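塑料西兰花能教会孩子吃菜吗

我家有一颗西兰花,塑料的,从中间一分为二,靠一块魔术贴粘着,切的时候“嚓”一声。女儿三岁那年收到它,切了一整个春天。同一个春天里,真的西兰花端上桌,她看都不看。

说这个是因为三月里我收到一份厚厚的材料,寄件人是一家叫Wallier的玩具公司。材料封面印着四个字:玩出胃口。里面的意思是,孩子在过家家时反复接触蔬果造型的玩具,会对真正的蔬果产生亲近感,挑食因此改善。随材料附了一盒样品,果蔬、餐具、一本二十来页的“食育手册”,零售价200元。同样大小的一盒,没有手册,批发市场里便宜得多。

我对“食育”这个词本来没有意见。带孩子去菜场,让他摸摸茄子的刺,闻一闻香菜,回家择豆角,这些事老一辈人每天都在做,只是没起名字。起了名字以后,事情就有了价格。先是绘本,接着是课程,然后是玩具。如今一家像样的早教中心,总有一面墙是小厨房,灶台、水槽、烤箱俱全,老师会告诉来参观的家长:我们很重视食育。

材料里有个数字很醒目:137名幼儿参加了为期四周的“沉浸式食物游戏”,家长反馈“对蔬菜的态度更积极”。我把这一页看了好几遍,想找对照组,没找到。想找“更积极”是怎么量的,在页脚找到一行小字,说数据来自家长自填问卷,由一款叫Biltach的育儿应用收集。也就是说,一群装了育儿应用、愿意参加食育活动、刚领了一盒玩具的家长,在四周之后被问:您觉得孩子有没有进步?

换了我,我也会勾“有”。

我写信去问Wallier,问卷原题能不能给我看看。对方回得很快,很客气,说原题涉及合作方,不方便提供,又问我要不要再寄一盒甜品系列。我说不用了。

Thodoris Andreadis研究幼儿进食行为多年,我和他通了一个电话,原计划半小时,后来讲到他那边天黑。他对这份材料的评价比我温和。“四周太短,问卷太软,但他们的想法也不算胡来。”他说,孩子对没见过的食物有戒心,很多家长都有体会,反复见到、闻到、尝到,戒心会慢慢下去。难就难在“反复”两个字上。有的孩子尝七次就接受了,有的要更久,而大多数大人端到第三次就放弃了。

我问他,那见到塑料的算不算“见到”?

他停了一会儿。“你想想西兰花讨厌在哪里,”他说,“在气味,在那种一粒一粒的口感,在煮过头以后的那股硫味。玩具把这些全去掉了。孩子熟悉的是一个绿色的形状。”他认为画册和照片或许有一点帮助,能让孩子愿意把东西拿起来看看,可是从愿意看到愿意咽,中间还有很长一段路,这段路没有哪样玩具能替人走。

他又补了一句,说他自己的儿子小时候只吃白色的食物,米饭、面条、剥了皮的梨,他也没有办法。 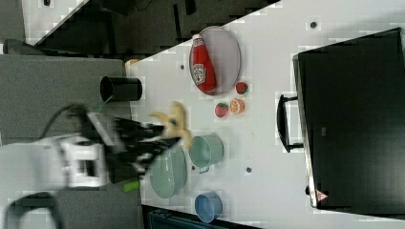

淡紫粉色的盘子里横着一瓶番茄酱,旁边是一颗带绿蒂的玩具草莓。

番茄酱这件事值得多说几句。凡是有孩子的家庭,几乎都走过同一条路:不吃菜,那就蘸点什么。蘸酱确实管用,管用得让人不安。我女儿肯吃的第一块胡萝卜,红得已经看不出是胡萝卜了。一位开托育园的朋友说,她们园里有段时间允许孩子自己挤酱,光盘率好看极了,后来有老师蹲下去看,发现孩子把酱舔干净,菜又放回盘子里,放得很整齐。

光盘率是食育最喜欢用的指标,家长爱看,也好拍照。它能告诉你盘子空了,至于进了谁的肚子,进去的是什么,孩子是高兴地吃的还是看着老师的脸色吃的,它都不管。Wallier的手册里就有一张“光盘打卡表”,三十个格子,每格贴一朵小红花,贴满可以换一件新的玩具食物。用塑料草莓奖励孩子吃真草莓,设计这张表的人大概没有把它从头到尾念出声过。

我去看了两家幼儿园。头一家叫Tincombe,双语的,走廊里有英文的食物金字塔,小厨房占了半间教室。我去的时候是上午十点,孩子们正在“开餐厅”。一个穿条纹衫的男孩给我端来一份披萨,上面摆着一条鱼、一根香蕉和一个甜筒。我问他这是什么味道的。他很认真地说:一百块味。

带班的老师笑了,说他们最近都在玩收银。她觉得小厨房很好,孩子在里面学会了轮流、等待、讨价还价,有两个平时不说话的孩子是在那个灶台边上开口的。我问,吃饭呢?她想了想,说吃饭还是老样子,爱吃的爱吃,不爱吃的不爱吃。园里对外的介绍上写的是“通过角色游戏培养健康饮食习惯”。她说那段话是总部统一写的。

这位老师说的那些好处,我都相信。过家家的价值用不着我来辩护,孩子们拿石子当米、拿树叶当菜的年代,它就已经在那里了。我不相信的是后来贴上去的那张标签。一件玩具好玩,这个理由够充分了,可是在今天的货架上,光好玩卖不出去,非得再开发点什么,专注力、财商、胃口。家长付的钱里有一大块是付给这张标签的,买的是一点安心:今天我也为孩子吃菜这件事做了努力。

第二家幼儿园在城郊,没有英文名字,也没有小厨房。园子后头有一块地,种了小白菜和萝卜,长得歪歪扭扭。厨房的窗口开得很低,孩子趴在那里能看见大锅。园长不太愿意用“食育”这个词,嫌它拗口。她说种菜也没有家长想的那么灵,孩子拔萝卜的时候很兴奋,等萝卜切成丝拌好了端上来,照样有一半人不动筷子。“但是肯舔一下的多了。”她说。

我问多了多少,她说没数过。

这句话让我信了她几分,虽然我知道这么信也不讲道理。没数过的东西和数得不好的东西,作为证据都很薄。只是她没有拿这句话来卖我什么。

回来以后我又找出那份材料,想看看有没有自己漏掉的地方。附录里引了一位姓Avotiņš的顾问写的短文,通篇讲“餐桌氛围”,讲大人和孩子吃同样的东西,讲不催、不哄、不拿甜点做交换。文章写得不错,我基本都同意。奇怪的是整篇没有一句提到玩具。它被夹在两页产品图中间,像是被请来坐在那里撑场面的。

要是把这篇短文单独印出来,发给买了那盒玩具的人,也许比盒里别的东西都有用。可惜不催、不哄、吃同样的东西,没有办法装箱,也没有办法打折。它还要求大人先把自己的那份菜吃完,这一条我估计能劝退不少人。我认识一位父亲,给儿子报了一整年的食育课,自己点外卖的时候备注里永远写着:不要青菜。

Andreadis在电话的末尾问我,你女儿现在呢?

我说她现在七岁,西兰花吃的,蘸酱油,只吃花不吃梗。什么时候开始吃的,我想不起来了。那段时间我们家没有做任何特别的事,没有打卡表,没有课,那颗塑料西兰花早就丢了一半,剩下的一半有魔术贴的那面沾满了猫毛,在沙发底下。如果当时我正好在用哪家的产品,四周以后有人发来问卷,我一定会说有效,并且说得很诚恳。

样品盒还在我办公室里。上礼拜同事带孩子来加班,小姑娘把它拆了,在地毯上摆了一桌,请我吃玉米。我吃了两口,她说你没嚼。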